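4. Dress, greeting and the borrowed past: what the Dalthorpe visitors told us

4.1 Who came in costume and what they expected

The open days at Dalthorpe are the oldest event of their kind in the district, and they were the main place of our field work. The house was built by a wool merchant, and its great hall still has the screen and the long table where, according to the guidebook, the household ate together in order of rank. Visitors may come in modern clothes or in period dress, and those in dress pay a lower price at the gate. We spoke with both groups, but this section is concerned mostly with the second.

Many of the people we met had prepared for the visit by reading. They did not read academic history in most cases. They read the popular kind of book which speaks directly to the reader and treats the past as a country one can travel to, with advice on food, lodging, insults and manners. Menon has called this the "guidebook mode" in his earlier work on school visits, and we keep his term here. A book in the guidebook mode tells its reader what to do on arrival. It is therefore natural that some readers wish to arrive somewhere.

Clothing was the part of the preparation on which the visitors spent most effort, and also the part they liked best to discuss. Several of them made a clear division between garments that were sewn for the purpose and garments that were taken from an ordinary wardrobe and changed a little. A modern pleated skirt, for instance, was often mentioned as a starting point, because the fall of the cloth from the waist was thought to be near enough to the right shape.
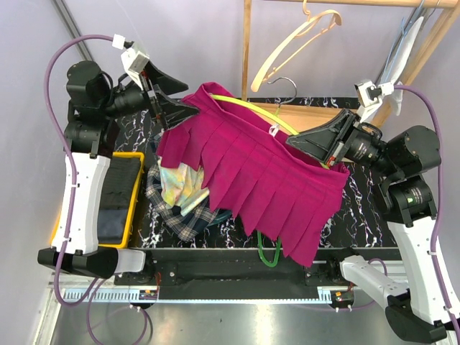

Figure 2. A magenta pleated skirt on a yellow-green hanger, held between two robot arms.

The visitors who altered modern clothes were aware that they would be judged. One woman told us that she had removed a zip and put in lacing at the back, and that she then wore a cloak for the whole day so that the lacing could not be inspected. Others were more relaxed. A retired teacher said that the Elizabethans also wore second-hand clothes and cut them up for new uses, and that she was in this respect more correct than the people with hired costumes. This argument has some support in the wills and inventories of the period, where gowns and sleeves are left to servants and relatives with great care.

Colour was a second point of dispute. The popular books generally explain the sumptuary laws, that is, the rules on which ranks could wear which cloths and colours, and the visitors had remembered these rules better than almost anything else. They used them to tease one another. Purple was considered a serious offence. What the books explain less often is how unevenly the laws were enforced, and we met only two visitors who raised this matter without being asked.

4.2 Greetings in use

The greeting was the first thing most visitors tried, and for some it was also the last. They had learned from their reading that a Tudor greeting could include a kiss between people who hardly knew each other, and that foreign travellers wrote home about this with surprise. In the great hall, however, the kiss was nearly absent. It was replaced by a bow or a curtsey, together with a phrase such as "God save you" or "good morrow". When we asked about the kiss, the visitors laughed, or said that one must stop somewhere.

We find this stopping place interesting. The person in costume accepts heavy cloth, an uncomfortable collar and a dinner eaten without a fork – but not a change in the distance between bodies. Lunde observed something close to this in her study of a fishing village museum, where the guests were happy to gut herring but did not wish to share a bench. Our own material suggests that objects and words are borrowed from the past quite easily, while habits of touch remain those of the present.

There was also a difference between greeting the staff and greeting other visitors. With the staff, who stayed in role, the old phrases were used freely. Between visitors they were often spoken in a lower voice and followed at once by ordinary speech. One pair used "good morrow" and then discussed the car park for several minutes, both still holding their hats in the hand.

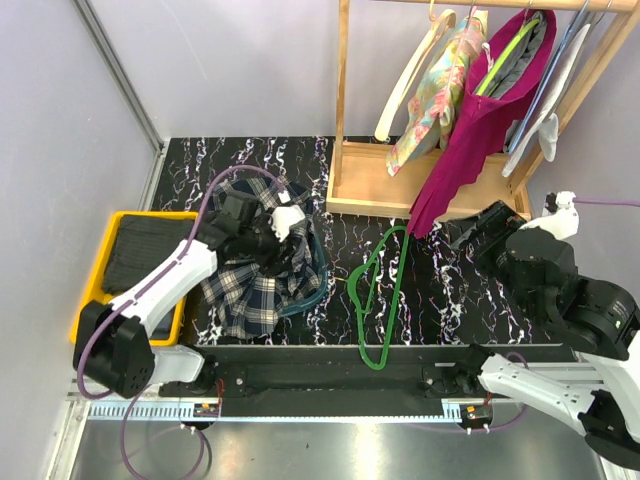 4.3 The role of television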